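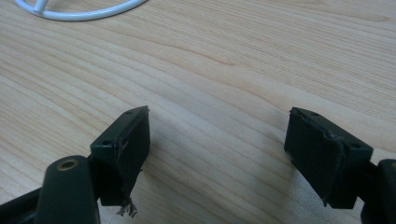

Changes to Rental Deposits and Viewings at Hatia Court

29 April 2006

The Imimeck Property Office wishes to inform owners and tenants of revised terms for the apartments at Hatia Court. The new terms apply to all leases signed or renewed from the start of August. Existing leases remain in force until their stated end date.

The security deposit for an unfurnished apartment will be set at two months' rent, payable when the lease is signed. Tenants who renew will not be asked to add to a deposit already held. Deposits are kept in a separate account and returned after the final inspection, less any charges for repairs or unpaid utilities.

Viewings of occupied apartments will be arranged only with the tenant's written consent. Owners who have listed a unit for sale should send their preferred hours to the office – requests made directly to tenants will no longer be accepted.

Of the 213 apartments in the complex, 47 are now managed by this office on behalf of owners living elsewhere. Owners who wish to join the management program may request the fee schedule and a sample agreement.

Parking permits for the Ong Street entrance will be reissued with each new lease. Old permits should be handed in at the same time.

Questions may be addressed to Tiruwork Bogale, Leasing Manager, at the Imimeck office in the Umex Building, second floor.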